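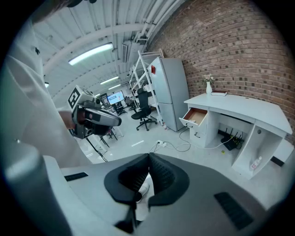
Hand-held grippers in use at the Birley site, desk and drawer station.

Home | Lists | Archive | Subscribe | Search
3 min read

To: Petchrat operators list
Subject: Re: Jaw closure fault on hand-held grippers
Date: 2022-06-23

Dear colleagues,

The Grarnitent equipment office has completed its review of the fault reported to this list by the Doltlow site. The original report is quoted for reference.

> During drawer trials one gripper stayed closed after the
> trigger was released. The operator was holding the drawer
> handle at the time and had to pull free by hand. The drawer
> came off its runners and landed close to the operator's foot.
> No injury was recorded. The same unit did this again later in
> the session, and we have taken it out of use. Has any other
> site seen this? We would also like to know if the recordings
> from that unit can be kept.
> Doltlow site

We thank the Doltlow site for the prompt report. The unit was opened at our bench. The return spring had slipped from its seat and was catching on the edge of the trigger link. The seat was worn on one side. Wear of this type is hard to find from the outside, and the unit had passed its routine check in April.

We then searched the session logs for all sites. Of 3,557 recordings made with this version of the gripper, 82 show the jaws opening late after release. These came from 8 units, including the one at Doltlow. The other seven have been recalled, and the sites holding them have been told directly.

Until further notice, the following applies at all sites, Birley included:

- Open and close the jaws fully 51 times before the first session of the day. Any delay in opening is a fault.
- Do not take hold of a fixed handle with a unit that has failed this check.
- If the jaws stay closed during a task, let go of the gripper and stop the recording. Do not pull against the object.
- Keep cables and power strips clear of the place where the operator stands or steps back.
- Tag a faulty unit and report its number to this list on the same day.

On the second question, the 82 affected recordings should be kept but moved to the hold folder. They are not to be used for training until the trigger and jaw timing has been compared. The remaining recordings may be used as normal.

A new spring seat has been ordered. Delivery has not been confirmed - sites should plan on working with fewer units for now.

Petchrat Equipment Office, Grarnitent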